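Mustdale Arm Users' Group
Minutes of the June meeting

Held in the back workshop, Gorside building, 7:00 p.m.

Present: nine members. Apologies were received from two.
Chair: Nuala Foley (also taking minutes)

1. Minutes of the last meeting

Accepted with one correction. Under item 4, the gripper pads on order are the short ones. The long ones were never ordered and nobody should be waiting for them.

2. Matters arising

The key to the parts cabinet has been copied. One copy stays with the chair and the other hangs inside the tool locker.

The request for a second power strip on the arm table was passed to the building office. No answer yet. Until there is one, the soldering station and the arms are not to be run from the same strip.

3. Recording sessions since the last meeting

The group now has 259 recorded demonstrations of the pick-and-place task, all done by remote control with the leader arms. The total covers pens, markers, packets and small boxes. Demonstrations where the operator dropped the item and picked it up again are included in the total but tagged separately.

There was a long discussion of thin upright items. Operators are closing the gripper at different heights. Some take hold in the middle of the barrel, others near the end. Both are acceptable when a person is driving, but the trained policy seems to average the two and reaches for a spot that suits neither. Members looked at the wrist view for the marker task and agreed that a low hold, with the fingers closed on the black section, should be the standard from now on.
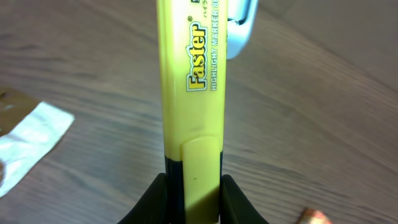
Nuala Foley

I have added the following points to this item from my own notes, as they were agreed after the vote and did not make it onto the board.

The operator should stop above the item before coming down, long enough that the pause can be found in the recording. One second is plenty. The fingers should close in one movement. Several of the older recordings show a half close, a correction and then a full close, and we do not want to teach that.

The operator is to watch the wrist view for the last part of the approach and should not look across at the real table. The policy has only the camera views and the joint positions to go on. If a person is steering by something the cameras do not show, the recording is of little use.

Older marker recordings with a high hold will be kept on the drive but left out of the next training run.

4. Hand guiding compared with remote control

The Prosetti notes on hand guiding were circulated before the meeting. Two members had tried the method on the left arm, moving it directly with the motors set to low resistance. They found it faster to learn than the leader arms and better for slow movements close to the table. Against that, the person's hands and sleeves show up in the head view for most of the recording, and it takes two people to guide both arms at once.

After discussion it was agreed to use hand guiding only for setting start and rest positions, and to go on recording full tasks by remote control. One member asked for it to be noted that she would like this looked at again once the arms have been recalibrated.

5. Table layout and the head view
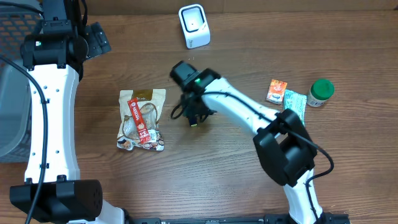
Layout has been the weakest part of our recordings, and I asked for time on it at this meeting. We have been careful about how the arms move and much less careful about what is on the table when they do. A policy trained on one fixed layout tends to go to the same place whether or not the item is there. The working layout under discussion had the snack pouch lying flat to the left of the gripper, the scanner upright at the back and the jar with the green lid over on the right, beyond the forearm, and members felt this was a fair spread for the head view. The concern was with the right side, where the forearm passes between the head camera and the smaller items. It was agreed that the item to be picked should be visible in the head view at the start of every recording, even if the arm covers it later.

The following was also agreed. The item to be picked is moved to a new spot after each demonstration. The other items are moved after every second one. Flat packets and pouches are to be turned as well as shifted, as we have very few recordings at odd angles.

A suggestion to mark a grid on the table with tape was turned down. The tape would be in view in every recording and would have to stay there for good.

6. Cables

The loop at the wrist was raised again. It has not caught on anything so far, but it swings when the arm changes direction quickly. The Lynch cable clips bought in the spring are too stiff for the forearm. Soft ties to be tried on one arm first – if they hold through a full session, the other will be done the same way.

7. Actions

Nuala Foley: write up the low-hold standard on one page and leave it at the operator's seat.
Nuala Foley: ask the building office again about the power strip.
Recording team: tag all high-hold marker recordings before the next training run.
Recording team: trial of soft cable ties, right arm.
All operators: read the Prosetti notes if not already done.

8. Any other business

The leader arm grips are getting loose and should be checked before each session. A hex key is kept in the top drawer.

New operators are asked to do their first session with someone else in the room.

The meeting closed at 8:40 p.m. Next meeting in July, same room.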